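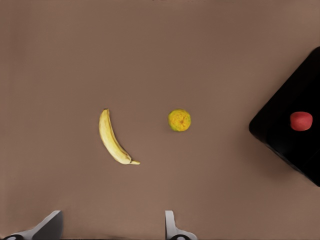 Home | Syllabus | Handouts | Labs | Contact

Unit 7: Image-Guided Needle Biopsy

Read this handout before the lab. It covers the path from the planning scan to the tissue sample, and where errors enter along the way. The math of registration was covered in Unit 5 and is only used in outline.

1. What the system has to do

A biopsy takes a small piece of tissue so that a pathologist can look at it under a microscope. If the target is large and near the skin, a doctor can often reach it by feel or with ultrasound alone. A small target deep in the lung or liver is harder. The needle has to go in at the right place and the right angle, and stop at the right depth.

A guidance system helps with all three. It holds a scan of the patient in memory, tracks the needle in the room, and draws the needle on top of the scan. The doctor watches the screen and adjusts.

2. Planning

The planning scan is usually CT. The doctor marks two points on it, the target and the entry point on the skin. The line between them is the planned path. It should stay clear of large vessels, bone and bowel, and the shortest path is often not the one chosen.

Slice thickness matters at this stage. In the Feltano data set used in lab, the slices are 2 mm apart. A target that is only a few millimeters across may show up on very few slices, and its center along that axis is known less well than its center within a slice. Keep this in mind when you write down your target coordinates.

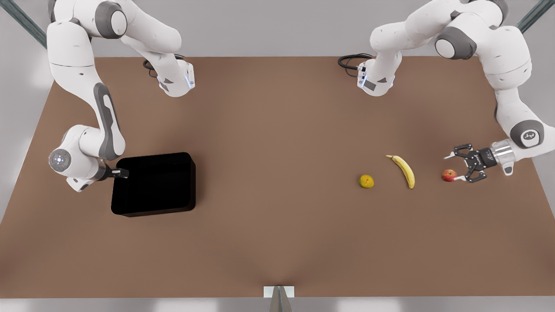 Figure 1. Two arms at a shared table.

3. Registration

The scan has its own coordinates and so does the tracker. Registration finds the rotation and translation that carry one into the other. The common method uses skin markers that show up on the scan and can also be touched with a tracked pointer. Three markers that are not in a line are the minimum. The lab uses 9, spread over the chest.

Two error terms are easy to mix up:

Fiducial registration error (FRE) - how far the markers are from each other after the best fit.
Target registration error (TRE) - how far off a point of interest is after the same fit.

A small FRE does not promise a small TRE. TRE grows as the target moves away from the center of the markers. Put markers around the target when you can, and avoid placing them all on one side.

4. Tracking

Optical trackers use cameras and reflective balls fixed to the needle handle. They are accurate but need a clear line of sight. Electromagnetic trackers can follow a small coil inside the needle tip, with no line of sight, but metal nearby bends the field. A steel table or an ultrasound probe may be enough to spoil the reading.

With optical tracking the tip position is worked out from the handle. A thin needle bends in tissue, so the drawn tip and the real tip drift apart. The Brevell exercise asks you to estimate this for two needle lengths.

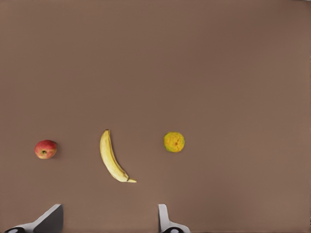
Page last changed: April

5. Breathing

The liver moves with each breath, mostly toward the head and feet. A plan made at one point in the breath is only good at that same point. The usual choices are breath hold, gating, or a motion model driven by a belt or skin marker. Breath hold is the simplest, but patients who are sedated or short of breath may not manage it.

6. For the lab

Work through the Mustetti worksheet, parts A and B. There are 132 recorded needle placements in the file. For each one, compute the distance from tip to target, then split it into error along the needle and error across it. Plot the two separately. Bring your plots and a short note on which error source you think is largest - and why.

Reading: course pack, chapter on stereotaxy, and the Bolger case notes.

Contact the course office | Back to top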